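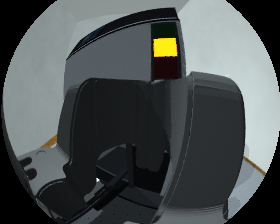 Big grey cabinet-like machine, pale room. 

Right, I have finally moved my mum's recipes out of the biscuit tin and into something a person could cook from, and I have Thoughts. Long one, sorry, get a tea

So the tin. Index cards, backs of envelopes, one bit of wallpaper. Mum never wrote a title on anything. You get "8oz flour, the usual, hot oven" and you're meant to know if that's scones or a pie crust

First mistake: I started typing them up in order. There is no order! I did 27 cards before I realised I'd typed the same gingerbread out 5 times, and every one had a different amount of treacle in it

Rang my aunt in Grandport to ask which gingerbread was the right one. She said none of them, it was her recipe and mum always got it wrong. Forty minutes on the phone. Worth it, I got the proper one AND the story about the wedding in Nondden where the cake went in the harbour

What worked in the end was sorting by handwriting. Mum's early stuff is tiny and neat, then it gets loopier after we were born (fair enough), and there's a whole batch in capitals which is my gran. Once I had three piles it all went much quicker

Oven temps are a nightmare by the way. Gran had a solid fuel thing and wrote "when it's ready". Mum had gas. I've got a fan oven that runs hot on the left. I've been baking everything once and pencilling in my own number before it goes in the book

Borghild Amundsen, if you're reading, your cardamom buns are in there!! Written on the back of a Magnusson's seed packet, with "B says more butter" underlined twice. I've made them every Sunday since I found it

Still not cracked: a card that just says "Zimer, 9 eggs, do not open". Is Zimer a person? A place? A pudding? My brother thinks it's a cheesecake. Nine eggs is a LOT of cheesecake

Plan is to get copies printed and bound in September so the cousins can have one each. I want the stains in too, so I'm scanning the cards and putting each one opposite the typed version

Anyone had one of these spiral bound so it lies flat? Is it worth the extra or do the pages tear out after a year in the kitchen?

Oh and the wallpaper was for piccalilli. Still smells of it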